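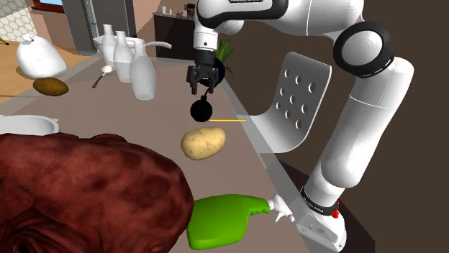

June, batch notes, paw balm and the horse spray

Started at 7 in the morning so the melter would be free before Valter needed it for his candles. Batch 13 of the paw balm. Beeswax, sunflower oil, shea, and the calendula infusion Leonor strained last month (smells like hay, in a good way!). No lavender this time. Two people from the Kininberg market told me their dogs walk off when the tin comes out, and I think we've been heavy-handed with it for ages.

Melted the wax first, then the oils, then shea last with the heat off. I let it get down a bit before pouring and the tops still sank in the middle, same as batch 12. I topped them off from the jug but you can see the ring. Fine for testers, not for sale. Next time I want to warm the tins on the rack first and see if that fixes it.

Yield was 102 tins. Should have been a few more but I left a good scrape of it in the jug, and then I washed the jug, so that's that.

Horse spray

Leonor wants this ready for the Quintela stables before the flies get silly. We're on version 3. Version 2 separated overnight and left an oily slick on top, and the groom there said she had to shake it till her arm hurt. I swapped in the other solubilizer, the one from Peston, and made a small jar with citronella and a touch of geranium. Shook it, left it on the sill, came back after lunch. Slightly cloudy but holding together. I'll look again tomorrow before I say anything to anyone.

Patch test plan is still Leonor's: a little on the shoulder, wait a day, look at the skin, then a wider area. She'll do her own mare first. Nothing near the eyes, and nothing for the foal at all.

Cats: we are not making anything scented for cats. Writing it down again because Manness asked again for a "calming mist" to put by their register. Valter offered to write back this time, and he's a lot more polite than I am about it. 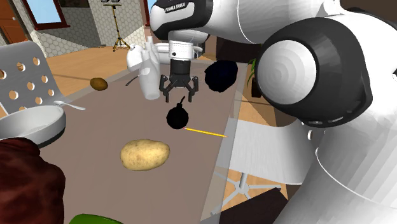
Leftovers and to do

Labels for the balm still say lavender, so DO NOT use the roll on the lower shelf. I put a strip of tape on it. New ones need the full ingredient list in type big enough to read without glasses (mine, for a start).

Reorder shea, and ask if the 90 gram tins come with a deeper lid. The flat ones pop off in a coat pocket and then your keys are very well moisturized.

Valter: your thermometer is in my drawer, sorry. It reads two degrees higher than mine and I don't know which one is lying. Can we do them both in ice water before batch 14?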